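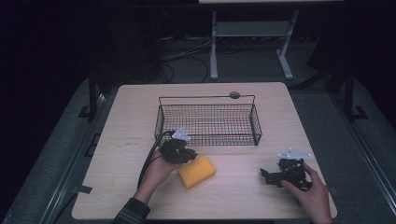 Research > Working Papers > Household Objects > Section 4

17 July 2024
By Zihan Lei

4. Where the sponge goes

I should say up front that this is the section I most wanted to write. Sections 2 and 3 dealt with cupboards and drawers, and cupboards are fine, but a sponge is the thing I handle every single day and had never once thought about until this project. It has no obvious home. A plate goes back with the plates. A sponge goes wherever there's room, and in our diaries that meant the sink edge, the windowsill, the top of the dish soap, a saucer, and (my favorite) a coffee mug with no handle.

We asked 40 households to keep a short diary of one cleaning sponge for 3 weeks in November. I say "we," but the diaries came in to me, and I read them all on the bus. People wrote a lot more than we'd asked for! The form had one line for each day, and plenty of them ran down the margin and onto the back.

4.1 Flat surfaces

Most entries end on a flat surface. Put the sponge down, walk away, done. I do the same thing, and I suspect it's because a table or counter doesn't ask you to aim. You can drop a sponge on it at any angle and it stays where it landed. Cheng (our nickname for the diary coding sheet, after the font it was first typed in – long story) has a code for this, "resting, no container," and it was the code I wrote down most often by a long way.

The trouble comes later, when somebody wants the table. Then the sponge gets pushed to one side, and pushed again, and by evening it's wandered the whole length of the kitchen. One diary keeper drew a little map of a single day's travels, with arrows, and I've had it pinned over my desk ever since.

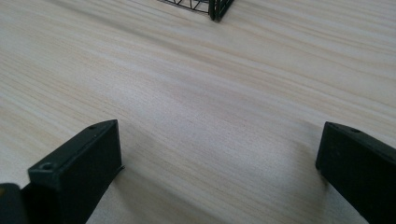 A bare tabletop also seems to invite things in a way a busy one doesn't. Several people told us they'd clear the table completely, feel good about it, and find they'd put the sponge down in the middle of it within the hour. I tried it at home and lasted one lunch. Plain wood came up in the diaries more than any other surface, mostly with a note of guilt attached, as people worry about leaving a damp patch. I'd like to look at that worry properly, but it belongs with the finishes work in Section 6 and I've promised to leave it alone.

4.2 Baskets

The second home is the basket, and by basket I mean anything open at the top that you can reach into without looking. Wire mesh was a favorite. It lets air get at the underside, and you can see what's in it. Fig. 2 sets out the basic arrangement we kept coming back to: one black mesh basket, one table.

Fig. 2. Bare tabletop with a black wire-mesh basket at the far edge.

We handed out 2 kinds of basket halfway through the diary period, a shallow one we called Plema and a deeper one we called Imance. I'd expected the deep one to win – more room, less falling out – and I was wrong. Sponges that went into Imance tended to stay there, under the brushes and the bottle caps, while a new sponge came out of the packet. Plema got used. People could see the sponge and grab it in one go, and putting it back took no more thought than putting it on the table.

A few households moved the basket itself. They'd slide it toward the back edge of the table for meals and pull it forward again for washing up, and the sponge went along for the ride. I hadn't planned for that at all, and there was no code for it, so I wrote "travels with basket" in pencil and then had to go back through every diary from the beginning to see who else had done it. The pencil entries are kept separate in the Zurneo tables at the end of the paper.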